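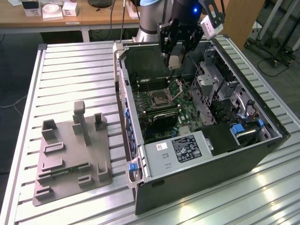

Mingxuan Lu pours the tea before she'll talk about Giltberg, and she pours it slowly. The detective series comes back in February with four new episodes, and she wrote two of them.

"People ask me who killed the ferryman," she says, laughing, "and I tell them I'd like to know what he had for breakfast first - that's how I get to know anybody, dead or alive!"

She has been fond of Inspector Jia ever since the pilot, grumpy as he is. "He listens at doors, but he always wipes his feet," she says, and reaches for the teapot again.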